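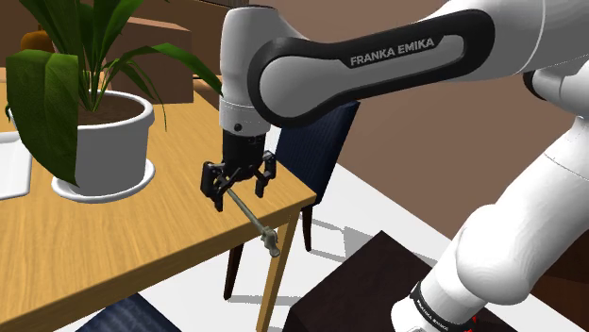
Chapter 4
The Load Is Part of the Robot

A robot's reach is usually given as the distance from its base to the end of its wrist. That number is useful when you order the arm and much less useful when you plan a workspace. Everything past the wrist counts too: the gripper, the fingers, and whatever the fingers are closed on. An arm that holds a thin metal rod on a slant, with a clamp-like fitting hanging beyond the corner of a table, takes up space that the fingertips never enter. A plan drawn only to the fingertips would leave out the rod's lower end, and the lower end is the part next to the table leg. For the rest of this book, "the robot" means the arm, the gripper, and the load together.

This chapter covers the rules that apply once the gripper has closed. Chapter 3 dealt with the arm by itself, including joint limits, stopping distance, and the marking of the work area. You will need the stopping distance worksheet from that chapter, so keep it at hand.

By the end of the chapter you should be able to:
Draw a load envelope for a long or uneven object.
Set a clearance for each object in the area, including furniture.
Write a grip check that a second person can carry out.
Fill in the change record when the load or the gripper is replaced.

4.1 The load envelope

The load envelope is the space the held object can pass through during a task. For a small cube gripped at its center, it is only slightly larger than the space used by the gripper. For a rod gripped near one end, it can be much larger, and it changes shape every time the wrist turns.

Draw the envelope from the object's farthest point. If the object has a knob, a crossbar, or a hook on it, measure to the outside of that part. Students often measure the main body and stop there. When Yusri Subramaniam ran the first bench course at Plareck, he had each group mark the farthest point of the load with chalk before anyone opened the planning software. The Plareck course still does it that way, and we suggest you do the same for the exercises.

Add a margin for slip. A rod held between two fingers can turn around the grip point even when the grip force is correct. Unless you have measured the slip, assume the rod can swing to hang straight down, and draw that position as well.

4.2 Clearance around ordinary objects

Many rules for robot cells were written with fences and machine tools in mind. Robots that work around tables and chairs need the same care, but the list of objects is longer and the objects move more often. Our practice rule for this course, which we call the Taneck rule after the lab where the exercises were first set, has two parts:

Every object inside the load envelope must be named in the task plan as either a target or an obstacle.
Every obstacle must have a clearance written next to it.

The exercises use a clearance of 32 mm for fixed objects. This is a teaching value. It is not taken from a published standard, and you should not carry it into a real installation. A real clearance comes from your own risk assessment, with the stopping distance and the slip margin included. Where people can enter the area, clearance to objects is a separate question from protection of people, and you must answer both. Part Two of this book deals with people.

Soft and light objects belong on the list. A plant can be pushed over without the arm registering much force. Upholstery can catch the end of a rod and pull it sideways in the fingers.

4.3 Checking the grip
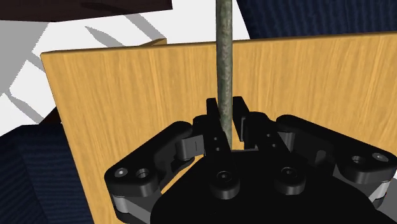 Grip checks fail most often because the instruction is too vague. "Make sure the part is secure" cannot be checked by a second person, and it leaves nothing useful in the record. Write down where the object should sit in the gripper and what should be visible when it does. With a slender rod held upright between the two inner fingers of a multi-fingered gripper, a good check says that the rod enters the gap between the fingertips and that its lower end sits above the palm. It also says what lies behind the load from the operator's side. A large wooden board close behind the rod is an obstacle, and the outer finger assemblies need their own clearance from it, because they spread wider than the rod they are holding.

Do the check at three points: after the fingers close, after the first lift, and before the load moves past any obstacle. If the rod has shifted at any of these, stop the task and return to the load envelope. Do not correct the grip by hand while the arm is powered.

A simulated run is a good place to practice writing checks, and all of the exercises in this chapter can be done that way. Remember that a simulator uses the friction you give it. A grip that passes on the screen still has to be checked on the real gripper with the real part.

4.4 Changing the load or the gripper

A task plan is approved for one gripper and one load. If either is replaced, the plan goes back to the start of this chapter. The Ginting change form in Appendix B has 21 lines, and you may leave a line blank only if you write the reason beside it.

Before you go on

Read the Adia workshop case on the next page and mark every object that should have been named in the task plan. Then draw the load envelope for the rod at both ends of its travel. You will use the drawing in Section 4.5.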